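Tidow Cell Kit 2: review after setting up a kitchen cell

Reviewed by Yurii Skoryk

The Tidow kit is a set-up package for simulated single-arm cells. It takes an arm model, a gripper and a work surface, places them relative to each other, and writes a calibration file that the controller reads at start-up. I used it to build one kitchen counter cell with a Franka Emika arm and then kept that cell running through May. Build tested: 2971.

Base placement

The base is entered as an offset from the front corner of the counter, plus one rotation. The fields accept millimetres only. The kit checks reach against every object in the layout and lists the ones the arm can't get to. My first offset, 400 mm out from the edge, failed on the bottle at the back. At 20 mm less it passed.

The reach check ignores the elbow. It will approve a base position where the elbow passes through a wall, and the fault only shows when the arm moves. Matvii Shevchuk reported this against the previous build and it is still open.

Tool set-up

Held tools are defined by a grip point, a grip width and a tip. For a thin handle the default grip width is too generous and the tool rotates between the fingers under load. Set the width by hand, close the gripper, then run the tip routine — it lowers the tool towards the counter and stops at a set clearance. I checked each pass by eye with the white spatula upright in the fingers and its blade just clear of the marble surface, to the left of the papaya.

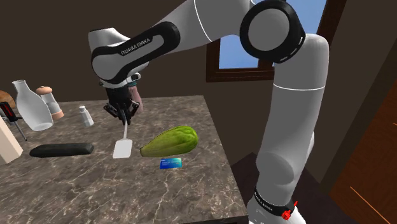 Contact settings

Flat items are the weak point. The blue card lies directly on the counter, and with stock contact values it jittered whenever the solver step was changed. Raising the solver rate fixed it at the cost of slower runs. The Moltetine preset does the same job in one click but also resets the friction table, so export that first.

Upkeep

The calibration file goes stale after any change to the gripper model. There is no warning. I now rerun the tip routine after each edit and compare the result with the last saved file. The Kravets plug-in can do the comparison, though it reads the old file format only and needs a conversion step.

Logs are plain text and easy to search. The viewer keeps the last 100 runs and drops the rest without asking.

Verdict

Good placement tools, a dependable tip routine, poor handling of thin flat objects. Clallari has the better contact editor but no reach check at all. I would keep Tidow for cells with one arm and a fixed counter, and wait for the elbow fault to be closed before using it near walls.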